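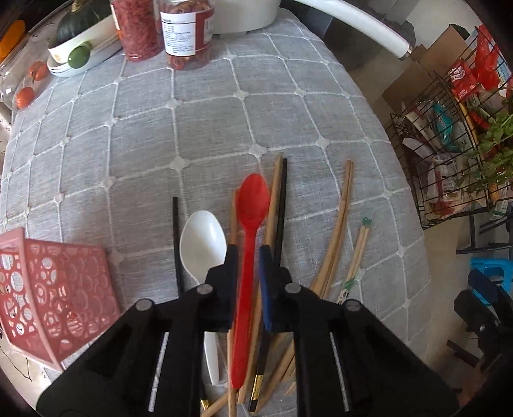
Spoons and chopsticks on the Osier table cover in gray, raised grid pattern.

Product Review: Osier Table Cover, Gray
Prepared for the Ruiz-Ortega Residence dining program
Reviewed by Booker Lindqvist, Household Purchasing

Summary of Findings

The Osier table cover is a gray cloth with a linen texture, patterned with a grid of raised white lines and a small four-lobed white knot wherever the lines meet. Ruiz-Ortega Residence purchased four covers for the shared dining room and placed them in regular service for three months. The cover is recommended for general dining use, with reservations regarding laundering and the placement of stemmed glassware.

Appearance

The gray is neutral and pairs well with the mixed tableware used at the residence. Red and white plastic spoons, black chopsticks and plain wooden ones are all easy to pick out against it, and residents setting the table for a group meal reported no difficulty in sorting a pile of utensils on the cloth. The white grid gives the cover a tidier look than the plain covers it replaced. It also makes a crooked cloth very noticeable. Staff should expect to spend a little extra time squaring the pattern to the table edge.

Residents' opinions of the knots were divided. Several described them as attractive and homelike. Two asked whether a plain version could be ordered for the smaller table by the window.

Performance at the Table

Chopsticks laid directly on the cover rolled less than they did on the former vinyl covers, and the raised lines often stopped them short of the table edge. Lightweight spoons stayed where they were placed. Bowls and dinner plates sat level. Narrow-footed glasses did not always do so: when the foot of a glass rested on a knot, a slight rock could be felt. Coasters corrected the problem and are now set out at evening meals.

Crumbs and grains of rice collect along the raised lines. A dry hand brush removed most of them. A damp cloth tended to press rice into the texture and is not advised as a first step.

Laundering

Each cover was washed 18 times during the review period, in cold water on a gentle cycle, and dried flat. The gray showed no fading that could be detected by comparison with an unused napkin from the same line. Soy sauce came out fully when treated within the hour. One chili oil stain, left overnight, remains faintly visible on the second cover.

By the end of the period, a knot near the hem of one cover had begun to lift at one side. It was secured with a few stitches and has held. The covers wrinkle if left folded in the dryer and do require ironing on the reverse side for formal occasions.

Comparison

The Zenerero cover tested in the previous round was smoother and easier to wipe, but it slid on polished tabletops and required clips. The Osier cover stayed in place without them.

Recommendation

Approved for the main dining room. An additional order of covers will be submitted in June. Covers with lifted knots should be set aside for mending before the next wash.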